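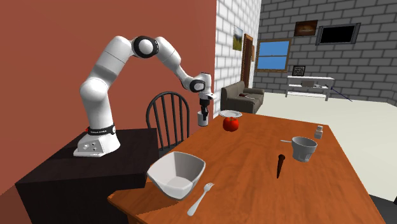
Figure 21. The dining-room cell in the simulator, arm over the far end of the table.

Section 6: Running the open-day demonstration

This section covers showing the Gavura table-clearing demonstration to visitors. It assumes you have installed the Okano viewer (Section 3) and that the arm model loads without complaint (Section 4). If it loads with complaints, go back to Section 4. Visitors enjoy many things, but red text scrolling up a wall screen is seldom one of them.

The demonstration takes place entirely in simulation. Visitors watch on a large screen, and the arm cannot reach them. Small children will test this by putting their hands on the glass, so choose a screen you can wipe.

6.1 Before the doors open

1. Start the viewer and load the scene called Drolevholm dining. Wait for the wall pictures to appear. They load last, for reasons lost to history.

2. Compare your screen with Figure 21. The arm should be on its dark cabinet to the left, with the gripper pointing down just above the far end of the table. The plate and the tomato should be close beneath it.

3. Check that the large square bowl and the fork are near the front of the table, and that the mug has its handle to the left. If the handle points any other way, you have loaded an old layout. Choose Scene, then Reset layout.

4. Set the session timer to 29 minutes. The default is 60, which suits engineers.

5. Turn off autosave. The viewer pauses while it saves, and a pause in mid-reach will be taken by the audience for either deep thought or a breakdown.

Note: The wooden utensil standing upright in the middle of the table is meant to be there. Objects in this scene stay where the layout file puts them until something touches them. You will be asked about it more than about the arm.

6.2 Giving the demonstration

1. Press Home. The arm moves to its start position. Say something while this happens.

2. Choose Task, then Tomato to plate. Read the task name aloud so that people know what success would look like.

3. Press Run and step away from the keyboard. A presenter who hovers over the stop key does not inspire confidence.

4. When the task ends, press Replay and drag the view slowly to the left. This gives the people at the back a look at the wrist joints and the gripper from the other side.

5. Press Reset layout before the next run. The viewer does not do this for you, and the second group will otherwise be shown an arm carrying out its duties on a finished job.

Caution: Do not let visitors choose the object. The fork is available as a target and the planner will accept it gladly. Thin objects lying flat are the hardest things on the table, and a failed grasp can send them a surprising distance. If you must offer a choice, offer the mug.

Caution: Do not raise the playback speed above 2. The motion stays correct, but it looks like bad temper.

6.3 If something goes wrong

The tomato rolls off the table. Press Reset layout. There is no need to go looking for it; it will go on falling for as long as the session is open, and the frame rate will drop along with it.

The arm stops with its elbow up and does not move. The planner has run out of attempts. Press Stop, then Home, then Run. If it happens twice, load the saved plan from the Lüthi folder, which has been replayed 3,603 times on our own machines and has become very good at it.

The view is suddenly inside the red wall. Someone has leaned on the mouse. Press V to restore the camera.

The gripper closes on nothing, lifts nothing, and sets it down carefully on the plate. The grasp offset is wrong. See Section 4.8. Until you can fix it, this tends to get the biggest laugh of the afternoon – you may prefer to leave it in.

6.4 Questions you will be asked

Visitors will ask whether the arm can do the washing up. The Gavura package contains no water, so the answer is no. They will ask whether the room is a real place, and you may say that it was modelled for the package and has no kitchen. They will also ask when they can have one at home. Refer them to the leaflet, which does not say either.

6.5 Closing down

1. Press Stop and wait for the status line to read Idle.

2. Choose File, then Export log if you want a record of the runs. Failed runs are included. They cannot be deselected, and we have had requests.

3. Close the viewer before switching off the screen, and turn autosave back on the next time you open it.

Continue to Section 7 for changing the table layout.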